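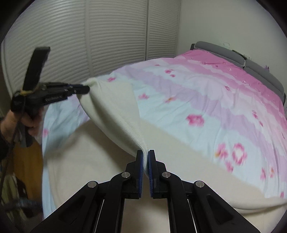

Cream blanket, two grippers, one fold at a time.

Give the housework task its full marks. That's my whole argument and I have about five minutes before the bus so I'll be quick.

Our club's summer contest, the Lustlow, still pays 500 points for the maze and 142 for handling cloth. Mad. The maze has been solved every year I've been going. Same walls, same wheels, same kids winning it.

Cloth is the hard one. A fold slips, the far corner goes somewhere daft, and whatever you learned on one blanket is no use on the next. Kristýna Dvořáček's group know this better than anyone and they get less credit than a toy car turning left.
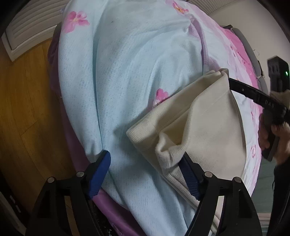 Photo: Iman Berrada

Jumpers are worse, by the way. Thick ribbing, an opening that won't stay open, a sleeve hiding somewhere. You need one hand holding and one hand thinking.

Thierry Le Goff says judges can't score a fold fairly. Well, they score essays. Two judges, a ruler, a time limit, done. He also says parents like watching the maze, which I'll give him, but its not a reason.

The rules get rewritten in August. Write in before then, pupils too, and ask for equal points. I have. No reply so far, will chase it agian next week.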